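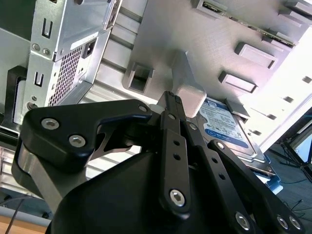 The second novel is where a lot of mystery writers come unstuck, and the author of the Torurgate books knows it. She wrote her first in eleven months flat. The follow-up, The Ghauri Letters, took four years and nearly went in the trash twice. We talked over the phone, early evening, her dog barking on and off at the mail slot. She keeps all her drafts on the hard drive of an old desktop, a WD Blue with the blue and white label, and says she won't trust anything else. "I know, I know. Everyone tells me to put it online. I back up when I remember."

By Staff Writer | Books | February
14 comments | 62 shares

So, the new one. It's set in Nendirton, a made-up fishing town on a cold coast, 1950s mostly, with a thread in the present. A schoolteacher inherits a house and finds 46 letters under the stairs, all to the same woman, none of them opened. The last is dated the day after the man who wrote them was buried.

"That was the whole idea, for a long time," she says. "A dead man's letter. I had no clue who mailed it. I wrote 197 pages without knowing."

Did she know by page 198?

"No! I stopped. I went and painted the kitchen."

The answer came on a bus, she says, and she won't say more because it gives away the ending. Fair enough. I didn't see it coming and I read a lot of these. There's a clue in the second chapter that I went straight past - it's to do with a raincoat - and I had to go back and check she hadn't cheated. She hadn't.

The first draft had three narrators. Now it's two. The one who went was the postmaster, and she still misses him.

"He was funny. He was the only funny one. But he knew too much, he'd have had to lie to the reader for 200 pages and I couldn't make him do it. My editor said, give his jokes to the sister. So the sister's funny now."

The sister is the best thing in the book, for my money. Sixty-eight, bad hip, steals library books. Readers at the early events seem to agree. One woman in line asked if she could have her own series.

"I'm thinking about it. Don't print that." Then, a second later - "Oh, print it."

On research: less than you'd think. She read old tide tables and two shelves of local newspapers, mainly the ads. What a coat cost, what the movie theater was showing. She doesn't do crime scenes and she can't stand blood. There's one body in The Ghauri Letters and its found by somebody else, off the page.

"I want to know why people kept quiet. The killing's over in a minute. The keeping quiet goes on for forty years."

The letters themselves she wrote out by hand, every one, though only nine are quoted in full. It took most of a winter. She'd get the voice wrong, too clever, and start over. He was a net mender, left school at twelve, and she wanted him to write the way he'd talk to someone across a table.

And the title? Ghauri is the name of the family in the house, it had been the title from day one. The publisher, Aseck, wanted something with "Secret" in it. There was some back and forth. She won.

"I said there's a secret in all of them, its a mystery. You'd have to call every book that."

Book three is underway, back in Torurgate this time, with the same detective, older and crankier. She's got an opening and a last line. Nothing in teh middle yet. She's not painting the kitchen again, she says, but the hallway could use it.

The Ghauri Letters is out now in paperback from Aseck, 295 pages.

14 comments - Join the discussion

Contact us | Copyright, all rights reserved | Back to top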